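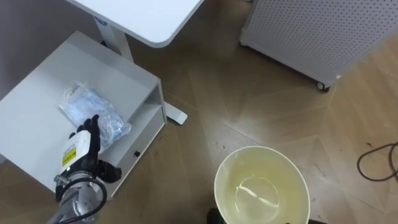
The arm at work by the low cabinet, with the cable looped at the wrist.

Tips for keeping a robot hand and arm in good order at home

I look after one arm with a five-minute routine in the morning and a longer one every four weeks. The tips are collected from my own notebook. They are written for the Annan arm with the Wernero hand, but most of them will be useful for any arm which works close to the floor and handles soft household things.

Before you start
Bring the arm to its rest position and switch off the power at the wall. The emergency button is not enough for work on the fingers. Wait until the small lamp on the controller is dark, and only then put your own fingers between the fingers of the hand. Take off rings and roll up long sleeves.

The wrist cable
Most of my stops came from the cable and very few from the motors. The loop at the wrist must be big enough that the hand can turn fully to both sides without pulling, and small enough that it does not catch on a drawer knob. I turn the wrist slowly by hand, power off, from one end to the other and watch the loop the whole time. If it becomes straight at any point, give it more length. If it hangs lower than the forearm, take some back.
Fasten it with soft hook-and-loop tape. With plastic ties I once made a sharp bend in the cable and did not see the damage under the tie for a whole month.
Write down the position of each tape before you take it off – a strip of masking tape with a pen mark does the job.

Screws at the joint caps
There are four screws which I check every time, the ones nearest to the wrist. Use a hex key of the correct size and only two fingers of force. You want to feel if the screw moves, you do not want to make it tighter than before. A drop of paint across the screw head and the cap shows later if it has turned.
If the same screw is loose again after four weeks, take it out, clean the thread and put in a new drop of medium thread locker. Let it dry overnight.

Cleaning the fingers
Dust from the floor collects in the finger joints, and thin plastic leaves a film on the pads. I use a dry paintbrush first, always from the palm to the tips. After this comes a cloth, a little damp, with one drop of dish soap in the water. Wring it well. Never spray anything at the hand itself.
Old toothbrushes are good for the space behind the thumb. Compressed air is not good there, it blows the dust deeper inside.

Grip for bags and soft packages
Thin bags need less force than one thinks. Start with the lowest grip setting and lift the bag the height of a coffee cup. If it slides, go up by one step and try again. Crinkled plastic gives a better hold than smooth plastic, so let the fingers close slowly and gather the bag a little. Hold near one end and leave the rest hanging free.
Packages with a hard cap or spout are more difficult. When the cap sits under a finger pad, the hand may think that the grip is finished too early. Teach the position again so that the soft part is in the palm.
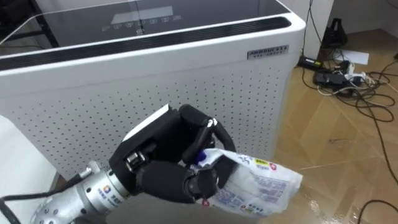

A reader in Clerkbridge wrote to me that alcohol wipes should be on my list too: she has used them on the finger pads for one winter, and the bags slip less often than after soap. I have tried it since then, and I agree for the pads. On the printed labels of the arm I would not do it, the letters go away. She also asked how often I change the pads. I do it when the edge feels hard under the fingernail, without looking at the calendar.

The floor where it works
Keep loose cables away from any place where the hand goes down to pick things up. A finger can hook under a thin cable very easily. I put mine along the wall in a flat Sullen channel, and the power strip stays outside the reach of the arm. To find the reach, move the arm slowly with the cable loop in its longest position and mark the line on the floor with tape.
Sweep before the first run, also under the furniture feet.

The longer service
At 800 hours I change the grease in the wrist. Old grease must come off completely before the new one goes in, two kinds together can become sticky. Use only a thin layer and turn the joint by hand several times. Wipe away what comes out at the edge.
Afterwards run the arm at the slowest speed with an empty hand and listen. A soft, even hum is fine. For a click which returns at the same place in every turn, stop and open the cap again – in my case it was usually a tape end which touched the housing.
Write the hours on a label inside the controller door.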